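FOR IMMEDIATE RELEASE
15th June

Stusport and Roritz open sign-up for the Small Room Produce Project

Renters and students asked to sort, store and use up fruit and vegetables without a full kitchen

Stusport, the student housing service, and Roritz, which runs a weekly produce delivery, today opened sign-up for the Small Room Produce Project. The project is for people who live in one room, or who share a kitchen with so many others that most of their food ends up being kept and sorted where they sleep.

The project will run for 14 weeks and finish in August. It is open to residents of 38 buildings managed by Stusport. There are 238 places. Each household that signs up will get a mixed bag of fruit and vegetables once a week at a fixed price of $13.

Residents told Stusport in a survey last winter that they would buy more fresh food if they had somewhere to put it. Many have one shelf in a shared refrigerator and no counter of their own. Fruit bought in a large bag often stays in the bag until part of it has gone soft.

The project does not supply furniture or appliances. It asks people to work with what they already have. A gift box lid, a baking tray or a mixing bowl is enough to keep apples and citrus apart from leafy greens. A clean plastic sheet laid over a bed gives a flat place to sort the week's bag, and it can be wiped, folded and put away afterward.

The printed guide that comes with the first bag covers the following:

Sorting the bag on the day it arrives
Which fruit can stay out in the room and which should go in the refrigerator
Keeping bok choy and other greens crisp for longer
Using up single carrots, apples and oranges at the end of the week
Cleaning trays, bowls and plastic sheets

The guide was written by Cirel, a publisher of household booklets, and is set in large type. A copy of the guide will also be left in the shared kitchen of every building that takes part. Residents who do not sign up for the bags are welcome to use it.

Bags will be handed out at the front desk of each building between 4 p.m. and 7 p.m. Bags not collected by closing time will be held overnight and then passed to the building's shared kitchen. Households may skip up to two weeks without losing their place.

The contents will change with the season. The first bags will hold apples, mandarins, carrots and bok choy. Residents with an allergy should say so on the sign-up form. Substitutes can be arranged for any one item.

Sign-up forms are available at the front desk. Places will be given in the order forms are received.
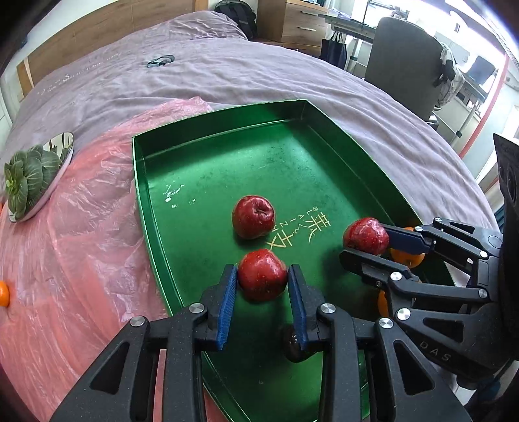
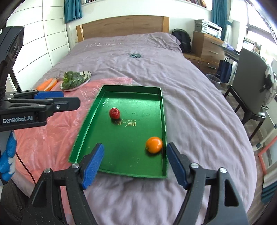
Fruit in a green tray on the bed, with bok choy set to the left.

Stusport Press Bulletin, No. 38, page 2

About Stusport
Stusport manages rooms and shared apartments for students and first-time renters.

About Roritz
Roritz packs and delivers mixed bags of fruit and vegetables to homes, offices and residence halls.

Press inquiries: Stusport Press Office, front building, second floor. Printed copies of the guide can be sent to newsrooms on request.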